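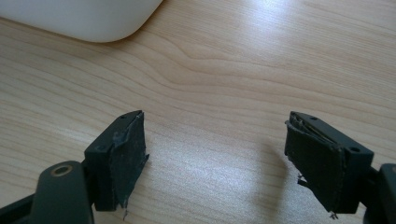 Ratih Rahman wants a table she can do everything on — breakfast, bills, homework, bread dough — without fussing over it. She told us so last July, and her wish has now become the starting point for a whole collection of light wood tables from Grovska.

March 1, 2021 — Grovska is delighted to introduce Parero, a family of dining and work tables with pale tops and a smooth finish that lets the grain show. We love grain! Every top is different, with lines that may run nearly straight for a stretch and then bend into waves, and we match each one by hand at our Sembiring workshop.

Parero comes in two sizes. The smaller is 36 inches wide and fits nicely in a kitchen corner; the larger seats six, or eight if you're all friendly. Both ship flat and go together in around 30 minutes with the tools in the box.

The first run is 200 tables, and orders open today through our shop and at the Cillero showroom, where visitors are welcome to sit down, spread out their papers and stay a while. Wood samples can be mailed on request.

Press contact: Grovska press desk, Cillero showroom.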